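Towel arm, shared shop - monthly check, February 2026
Checked by: Adjoa Zakaria

E-stop: OK.
Base bolts: OK. One took a quarter turn.
Wrist flange screws: OK, paint marks still lined up.
Finger pads: worn. Kelechi has a spare set - swap at 50 more cycles.

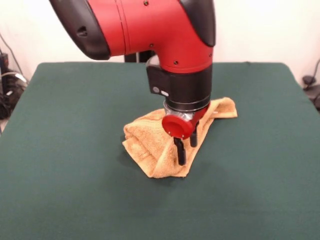
Felt table cover: OK, faint wrinkles only. Pull it tight before calibrating.
Cables along wall: FAIL. Need ties and a cover before the next open evening.
Speed limit: set to 12 percent, leave it there.

Kevin to recheck cables and sign.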